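Fitting a Plotard passive crossover

Disconnect the amplifier before you start. The Plotard is supplied set to 3000 Hz, which suits most small tweeters. Move the jumper to 1000 Hz for larger mid-range units.
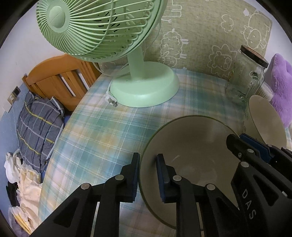 Gripper with a bowl held by the rim.

Connect the input pair first, then the tweeter, then the woofer. Check the polarity marks on each terminal. Fix the board inside the cabinet with the 6 screws supplied and refit the back panel.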